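Tuesday talk, shared workshop evening
Speaker: Nhyira Alhassan
Notes to self. Slow down!

Opening. Say hello, thank Miyuki for the projector. Ask who has ever dropped something down the back of a sofa and tried to fish it out by feel. That is bin picking, more or less, and I love it.

How we got going. Esi and I wanted a tidy-up machine for the workshop. We called it Gavalas (explain the name only if asked, it's a long story). First version had 2 servos and a biscuit tin. Show of hands for biscuit tins. Then we moved up to a proper arm and everything got bigger, including the cable problem, so go to the slide.
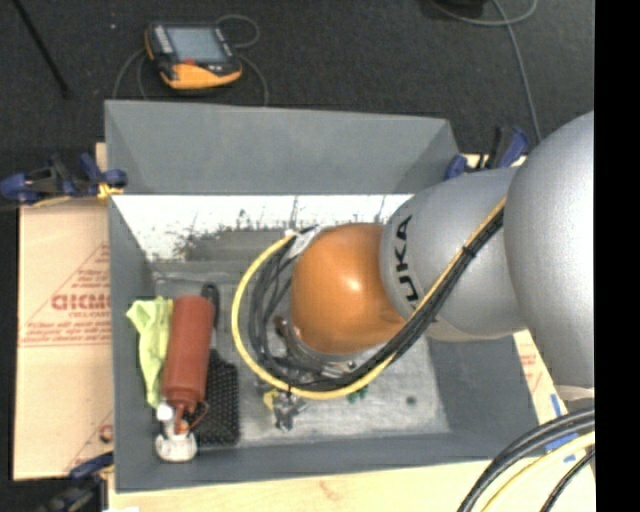

Slide 4: arm down in the bin, cables looped round the orange wrist.

Talk about the yellow cable. Leave plenty of slack at the wrist, tie it further back on the link, then turn every joint by hand-speed jog before running anything. Point out the clamps too. A bin that slides even a little makes all your taught positions wrong, and we lost a whole evening to that in May.

Then the objects. Bottles are kind, cloth is horrible (and wonderful!). Cloth never lies the same way twice. Tell the 247 story: that many tries logged, 19 of them on one stubborn rag, Keabetswe cheering every single one.

Pause for water.

Next: softer fingertips, a lighter bin. Ask if anyone has spare silicone sheet. Questions until nine, then kettle.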